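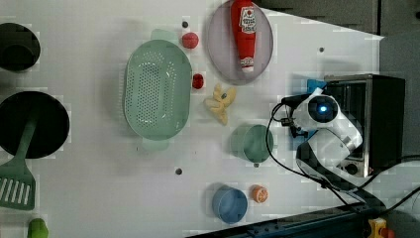

遠隔操作のデータ集めを手伝ってくれる人、募集します!

はじめまして、Gultlow研究室で博士研究員をしているジャナイーナ・レゼンデ(Janaína Rezende)です。台所まわりの片づけをロボットアームに覚えさせる研究をやっていて、このたび操作役の参加者を探すことになりました。堅い募集要項は事務のページに載せてもらうとして、ここでは私の言葉で、どんな研究で何をお願いしたいのかを書いておきますね。ちょっと長いです(いつも長いと言われます)。

まず研究の話から。私たちは「Acuña」と呼んでいる学習手法を作っています。人がアームを遠隔操作して物を動かす様子を記録し、それをお手本にして動作を学ばせる、いわゆる模倣学習です。ここまでは珍しくないんですが、うちで気にしているのは「お手本の散らかり具合」なんです。きれいに並べた机から始めたお手本ばかりで学ばせると、コップが一つ横倒しになっているだけで、アームが急に迷いはじめる。それなら最初から散らかった机で集めたらどうなるの?というのが出発点でした。

3月にまとめた予備実験では、118本のお手本を二つの組に分けて比べました。片方は整えた配置から、もう片方はケチャップのボトルがお皿の上に寝ていたり、コップが転がっていたり、というような配置から始めたものです。結果は、散らかった側で学んだほうが、見たことのない配置での成功率が高かった! うれしかったです、本当に。ただ、操作した人が私と同僚のメイヴィス・ハヴァフォードの二人だけだったんですよね。二人とも操作に慣れすぎていて、つかみ方の癖まで似ている。これでは「散らかった机が効いた」のか「私たちの癖がたまたま合っていた」のか、はっきり言えません。査読でもそこをしっかり突かれました。

そこで、ロボットを触ったことのない人にこそ来てほしいんです。

お願いする作業はこんな感じです。白いテーブルの上に、おもちゃの食べ物やお皿、コップ、水切りボウル、フライパンなどが置いてあります。こちらが出すお題(「赤いボールを水切りボウルに入れる」「青いコップを立てる」など)に沿って、手元の操作器でアームを動かしてもらいます。グリッパーは開くか閉じるかだけなので、操作そのものはすぐ覚えられます。難しいのは奥行きの感覚で、最初の何回かはたいてい空振りします。空振りも落としたのも全部そのまま記録しますから、気にせず続けてください。失敗から立て直す動きは、この研究ではとても貴重なんです。むしろ上手にやろうとして固まってしまうほうが困ります(私は初日に固まりました)。

散らかし方についても少し。配置は「Nanonen」という小さなプログラムが毎回決めて、私たちがその通りに物を置きます。参加者の方に並べてもらうことはありません。同じお題でも配置が変わると、さっきは右から取れたものが今度は取りにくい、ということが起きます。そういうときにどう動くかは完全にお任せです。先に邪魔な物をどける人もいれば、無理やり隙間からつかみにいく人もいて、その違いをぜひ見たいと思っています。

参加の条件と時間のこと。

・18歳以上の方
・日本語か英語で簡単な説明が聞き取れる方
・片手で操作器を握れる方(利き手はどちらでも。左利きの方、今とても少ないので大歓迎です!)
・ロボットの遠隔操作を仕事や研究でやったことがない方

ゲームが得意かどうかは問いません。眼鏡もそのままでどうぞ。1回の参加は2時間ほどで、途中の休憩は好きなだけ取れます。できれば日を分けて4回来ていただきたいのですが、1回だけの参加も受け付けます。慣れていく過程も調べたいので、続けて来られる方を優先させてください。募集人数は20人です。謝礼は研究室の規定に沿って、参加した回ごとにお支払いします。途中でやめた場合も、その回の分はちゃんと出ます。

記録するのは、アームの動き、操作器の入力、テーブルの映像です。操作している方の顔や声は撮りません。データは参加者番号だけで管理して、お名前とは別に保管します。将来、手法と一緒にデータを公開する予定があるので、そこに同意いただけるかどうかは当日あらためて確認しますね。公開には同意しないけれど研究には使っていい、という選び方もできます。

場所はArik棟の実験室です。入口のインターホンで「片づけの実験」と言ってもらえれば通じます。床にケーブルが通っているところがあるので、かかとの低い靴がおすすめです。

申し込みは、研究室ページの応募フォームからお願いします。書いていただくのは、お名前、連絡先、利き手、来られそうな時間帯だけ。志望動機はいりません。締め切りは2026年7月29日ですが、人数が埋まったらそこで受付を止めます。返信は私かメイヴィスからお送りします。メイヴィスの返信は英語になることがありますが、日本語で返していただいて大丈夫です。

見学だけしてみたいという方も、フォームの備考欄に「見学」と書いて送ってください。実験の合間に少し動かしてもらうこともできますよ。ただし、そこでたくさん練習すると「未経験」の枠で参加できなくなってしまうので、迷っている方は先に参加を申し込んでくださいね!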